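4.2 Viewer retention across the series

Audience figures for the Gwynne cooking contest were logged by episode over 11 weeks, beginning in April. The Sernley panel supplied 275 households, each with a meter on the main television. Catch-up viewing was added if it fell within seven days of broadcast. In total, 2592 household viewings were kept for analysis. Households that left the panel before the semi-final were dropped.

Retention fell after the second episode and recovered once six bakers remained. Episodes in which a favorite was sent home lost up to 12 percent of their viewers the following week. 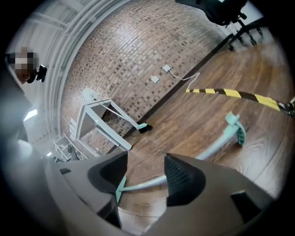 Figure 3. Gripper tool, rod and wooden floor.

Oksana Dmytriv, in a written response to the draft, argued that the drop had more to do with scheduling than with eliminations, as two of those episodes were followed by a later start time. We reran the model with start time included. The effect of eliminations became smaller but did not disappear.

The final was treated separately. It ran longer than the other episodes, and the Unberg channel repeated it the same night. Repeat viewings are left out of Table 2.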